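Chore Bench: Where the Rakier Arm Stands After 911 Trials

The January round of household trials closed on Friday. Telma Tapia has now merged the logs from both benches, and the short version for readers who only want one number is 81 percent completion across all tasks. That figure hides a wide spread, and the spread is the more useful result.

The task list has 26 entries, from wiping a counter to pairing socks. A trial counts as complete if the arm finishes without a human touching the object or the arm. A dropped item is a failure even when the arm picks it up again. Facundo Sepúlveda argued for a softer rule on drops and was outvoted, so figures here should not be compared with the Ballcombe results, which allow one recovery.

Rigid objects with a clear rim or handle are close to solved at slow speed. Mugs, jar lids placed upright and cutlery handles all passed at rates we would accept on a shop floor, if the shop could tolerate the cycle time. Flat, shallow items remain the weak point. Two straight fingers need an edge to get under or around, and a thin item lying flush on a table offers very little of one. 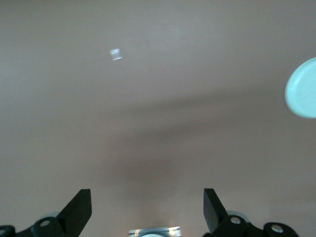 Lighting accounts for more of the remaining failures than we expected. Cristóbal Yáñez sorted the failed grasps by cause and found that glare and soft shadow on plain surfaces produced most of the bad depth estimates. A uniform tabletop gives the wrist view few features to lock onto, and a bright reflection can be scored as an object. Pale items that wash out under the lamps have the opposite problem: the planner finds part of the rim and guesses the rest.

The Jisetti planner handles this by moving the wrist and looking again before it commits. It will take up to 3 looks per grasp. The extra looks help, but they add time to a task a person does without thinking, and clearing a table is still slower than most households would put up with.

Cloth is unchanged from the last issue. Folding a towel works if the towel starts flat. From a heap, it mostly does not.

Merike Jankauskaitė will rerun the flat-item set next with a softer fingertip and the same lamps, so that only one variable moves. Lautaro Aravena is writing up the shop-floor tasks separately, including parts sorting at Domínguez. Requests for the raw logs should go to Telma.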